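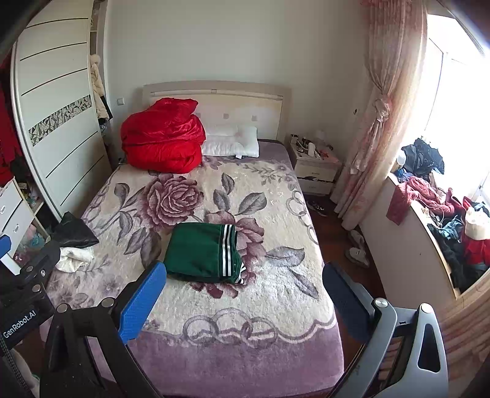
Tranier Rooms
Progress report to the Cilamico Fund
Reporting period: April to September

Summary

Tranier Rooms matches trainee care workers at Horrocks Hospital with households in Lomum that have a spare bedroom. The Fund's grant pays for a coordinator, home visits, safety repairs and a small hardship budget. This report covers the second half of the first grant year.

The main points for the period:

Placements are running at the level we planned, after a slow April.
The repairs budget is close to spent. The hardship budget is mostly untouched.
The written agreement between host and lodger has been redone and is now in use for all new placements.
We are behind on recruiting hosts on the north side of town, and we do not expect to catch up before the winter intake.

Placements

We had 20 trainees in host homes at the end of September, which matches the target in our application. In April the number was much lower. The hospital moved its spring intake back by several weeks and told us late, so hosts who had been cleared and were ready had empty rooms and no rent. Two of them took private lodgers in the meantime. One has since come back to us.

The hospital has agreed to send us intake dates as soon as they are set. We had the winter dates in August, which is a big improvement.

Most placements are for six months with an option to extend. So far more trainees have asked to extend than we allowed for in the plan. This is good for them and easy for the hosts, but it means rooms don't come free when the next group starts. We have started asking about extensions at the three-month visit. Before, we asked in the last few weeks.

Three placements ended early. One trainee left the course. One host had a family member move home and needed the room. The third ended over kitchen use and late meals after evening shifts, and we think we could have handled it better. The problem was raised with us in June and we did not visit until July. We now aim to visit within a week when either side reports a problem.

Host recruitment

Recruitment has gone well in the streets near the hospital and along the main bus line. The leaflet drop in May brought in more calls than anything else we have tried. The radio spot brought in very few, and we won't repeat it.

The north side remains hard. Rents there are higher, spare rooms tend to be used as home offices, and the last bus leaves the hospital at 9:40 in the evening, before the late shift ends. We talked to the bus company in June about a later run. They said they would look at it when the timetable is next reviewed. We have not heard anything since.

Room standards and repairs

Every room is visited before it is offered. The checklist covers the door lock, smoke alarm, heating, window, bed and mattress, storage, and a place to study. Hosts provide their own furniture and bedding. We don't ask for rooms to look alike, and they don't. Some hosts have redecorated. Others offer the room as it was, with the family's own blankets and headboard, and trainees have told us they like that it feels like a house.

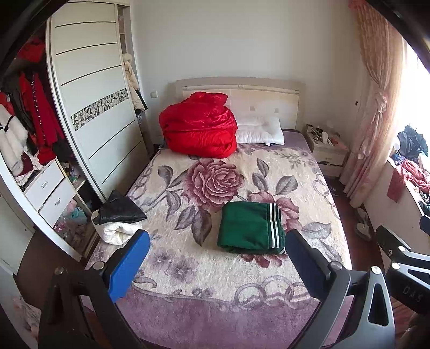 Bedroom with a double bed, cream headboard and rose-print blanket.

The most common failures at first visit were smoke alarms, windows that would not open, and no desk. Alarms are replaced on the spot. Windows go to the repair firm we use, and the wait has been up to four weeks over the summer. For desks we have an arrangement with a local office clearance company, and delivery is free if we can take several at a time.

Repairs are capped at $800 per home. The cap has held, with one exception in July where a bedroom radiator and the pipe behind it both had to be replaced. We paid up to the cap and the host paid the rest. We would like to talk with the Fund about whether heating work should have its own limit, as older homes are the ones most likely to need it and also the ones most likely to have a spare room.

Mattresses were not in the original budget. We turned down some rooms in the first half of the year on the mattress alone, and hosts were not happy about it. From June we have offered $200 toward a new one. It comes out of the repairs line with the Fund's agreement by email. Take-up has been steady.

The host agreement

The first version of the agreement was written by a law clinic and was sound, but it was long and hosts did not read it. Trainees signed it on moving day with their bags in the hall. The new one is four pages. It sets out rent, notice, guests, laundry, kitchen times, quiet hours for people coming off nights, and who holds a key. Both sides go through it with the coordinator before the move – usually at the host's kitchen table – and they can change anything marked as optional.

Quiet hours get the most discussion. Trainees on nights need to sleep through the middle of the day, and this is when many hosts vacuum, have visitors or look after grandchildren. We now ask about daytime noise at the first home visit and try not to place night-shift trainees in busy houses.

Laundry was the other frequent complaint. Uniforms have to be washed separately and hot, and hosts noticed it in their power bills. The new agreement allows a flat $30 a month on top of rent for utilities where the host asks for it. Most don't.

Spending

Staff costs are on budget. Travel is a little under, as visits were grouped by area over the summer. Printing is over because of the May leaflet. Repairs and mattresses together will be fully spent by November at the present rate.

The hardship budget was meant for trainees who fall behind on rent before their first paycheck. The hospital now pays new trainees an advance, so few have needed it. We ask the Fund's permission to move half of what is left in this line to repairs. A revised budget sheet is attached.

Staffing

The coordinator post was vacant for most of May. The project manager covered home visits, and the host newsletter was not sent that month or the next. The new coordinator started in June and has now met every current host.

Plans for October to March

Place the winter intake, using rooms already cleared where possible.
Hold two host evenings on the north side, one at the library and one at the school.
Ask the bus company again about the late run.
Survey hosts and trainees in February, with results in our next report.
Recheck smoke alarms and heating in all homes before the cold weather.

Decisions needed from the Fund

Permission to move money from hardship to repairs, if possible by the end of October.
A view on a separate limit for heating work.
Confirmation of the date for the year-end site visit, so that we can ask hosts who would be willing to open their homes.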